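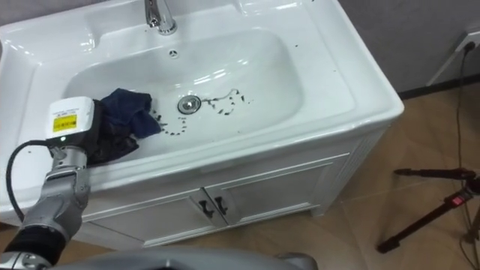
Unit 6: Cleaning the Bathroom Vanity

Skip to content Menu Courses Handouts Timetable Contact

Courses > Housekeeping Skills > Bathrooms > Unit 6

Handout for the Friday group. Prepared by Grethe Mikkelsen, with notes from Jolán Gulyás on chrome and stoppers. Bring this sheet to the practical.

What this unit covers

The sink, the faucet, the drain stopper, the overflow hole, the ledges on both sides and the front of the cabinet. Mirrors were in the last unit. Toilets and tubs come later. By the end you should be able to clean a single vanity from dry start to dry finish in 6 minutes without going back over any part of it.

Terms used in class

Basin: the bowl itself, including its back wall.

Ledge: the flat part on either side of the bowl.

Overflow: the small hole high on the back wall. Water that rises too far runs out through it.

Stopper: the round piece that closes the drain. Some lift out by hand, some need a quarter turn, and some are held from underneath by a rod. Find out which you have before you pull.

Lip: the rounded front rim. It gets touched more than any other part and is often missed.

Dry debris first

Most of what collects in a bathroom sink is light and dry: hair, lint, beard trimmings, dust, powder. Our practice sink has dark specks around the drain, along the right rim and on the left ledge. Specks on a ledge are the ones students leave behind, so begin there and work toward the bowl.

Use a dry or barely damp cloth. Water makes hair stick to the surface and carries small bits under the stopper, where they stay. A dark cloth picks up as well as a white one, but you can't see what is on it, so shake it out over the trash and refold it more often than you think you need to.

1. Clear the ledges. Soap, cups and toothbrushes go on a tray on the floor.
2. Fold the cloth in four. A bunched cloth pushes debris into new lines and leaves some of it behind.
3. Wipe each ledge from the back corner forward, then over the rim into the bowl.
4. Wipe down the back wall, passing over the overflow cover.
5. Gather what is in the bowl from the outside in. Finish beside the drain and lift the debris out. Do not push it down.
6. Check the lip from the side, with your head low.

Emmett Castellanos teaches step 5 with a square of paper towel instead of a cloth. Either is accepted in the practical.

Wet wash

Spray the cleaner on the cloth and keep it off the faucet base. In class we use Plekine diluted as marked on the bottle. Wash in the same order: ledges, back wall, bowl, lip. Use the clean side of the cloth for the faucet, spout last. Rinse with a cup of water poured around the upper wall of the bowl, so that it runs down evenly.

Do not use scouring powder on a molded top. The gloss is a thin surface coat on many of them, and once it is dulled it holds soap film. On porcelain a mild cream cleaner is fine — test it in a back corner if you aren't sure what the sink is made of.

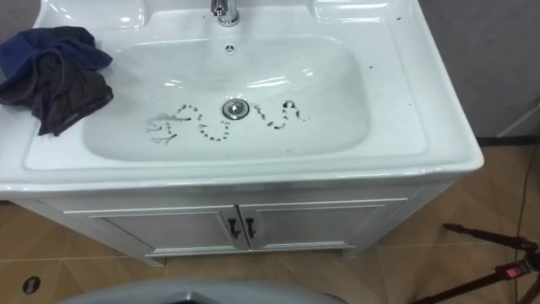 What if hair is lying right up against the stopper?

Pick it up with dry paper towel before you run any water. If strands go down under the edge, lift the stopper out, pull them free and put them in the trash.

Chrome

Chrome needs to be dried. Water left on it leaves spots, and spots are marked down in the practical. Buff the spout, then the handles, then the base, then the stopper. Old white crust at the base of a faucet comes off with a cloth soaked in white vinegar and wrapped around it for a few minutes. Rinse well afterward. Keep vinegar away from marble and from anything containing bleach.

Cabinet front

Doors under a sink catch drips. Wipe from the top down with a damp cloth, go along the edges of any panels, and dry behind the handles. Open both doors and look at the floor of the cabinet for leaks. Report a leak, even a small one.

For the practical

Work in pairs. One cleans, the other watches with the checklist, then change places. Dirk Verhoeven will mark the first group and Grethe the second. Bring two cloths, one for washing and one for drying — the drying cloth stays dry until the end.

Read the label on your cleaner before class and write down what it must not be mixed with.

This site uses cookies to remember your settings. Accept Decline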